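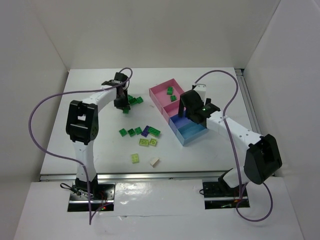 Bricks and a small divided tray.

Print this message | E-mail this message

Subject: Re: washing a secondhand lot (and sorting it after)
From: Lesego Mofokeng
Date: 16/08/2022

Hi Saranya, hi everybody,

Saranya Kurup wrote:

> I finally picked up that big lot from the church sale in Bumora.
> The lady had a card taped to the lid that said 1866 pieces, and
> I paid 51 dollars for the whole tub. It smells like somebody's
> basement and there's cat hair in everything. Two questions. Can
> I just run it all through the washing machine? And once it's
> clean, do I sort by color or by shape? My daughter says color
> and she's very firm on it.

51 dollars! I'm so jealous I could spit. I paid more than that in April for a tub half the size, and a good part of mine was broken crayons and one sock.

OK, washing first. Yes, you can use the machine, but please put everything in mesh bags and zip them all the way. I use the kind meant for sweaters. Cool water, gentle cycle, a small squirt of dish soap, and skip the spin if your machine lets you. I did a load on hot once, years ago, and the flat plates came out with a bend in them, so they rock when you put them down. They're still in my tub and they annoy me every single time.

Pull out anything with a sticker or a printed face before you start. Same goes for wheels with metal axles, strings, flags, and anything that ever had a battery in it. Those get a damp cloth and an old toothbrush at the sink. The toothbrush is good for the undersides too, where the gunk packs in (cat hair especially, ugh).

For drying I spread it all out on bath towels with the hollow side down and point a fan at it overnight. Give it a stir before you go to bed. If you put it away damp, that basement smell comes right back, and then you get to do the whole thing over.

Now, sorting. I know this one starts fights on here! I went by color for years and it looks gorgeous on a shelf, I'll give your daughter that. But then you need one little black hinge and you're digging through a bin of black everything, and your eyes just quit. So these days I do shape first: plain bricks, flat plates, slopes, wheels, and a bin for weird stuff. Only the plain bricks get split up by color after that, as there are always so many of them. Maybe she'd go for that as a deal? She gets her rainbow and you get to find a hinge.

Don't do it all in one go. I take a cereal bowl's worth to the table after supper, put the radio on, and stop when the bowl's empty. My last lot was 2295 pieces by the seller's count and it took me most of a winter. No regrets, I kind of missed it when it was over.

One thing to look for while you sort: if any of the bricks say Girnatik on the inside, set those apart. They fit with each other just fine but they're a hair loose on anything else, and a tall wall will lean. I keep mine in a shoe box for the neighbor kids, who couldn't care less. And if you come across curved window frames in a milky sort of white, those might be from the old Trinia farmhouse. I'm short 4 of them and I'd happily trade you wheels, doors, or pretty much anything except my trees.

For bins, the hardware store on Limsakul Street had stacking drawers marked down when I was last in. The shallow ones are better, deep drawers just turn into another tub. Check that the drawers stop before they pull all the way out! Mine don't, and I've dumped slopes down the back of the sofa more than once.

Oh, and for bricks that are stuck together, try an hour in the freezer before you go at them with a butter knife. Keep your teeth out of it. I say this as someone with a chipped one.

Let me know how the mesh bags go, and if she wins on the color thing.

Lesego

Print this message | E-mail this message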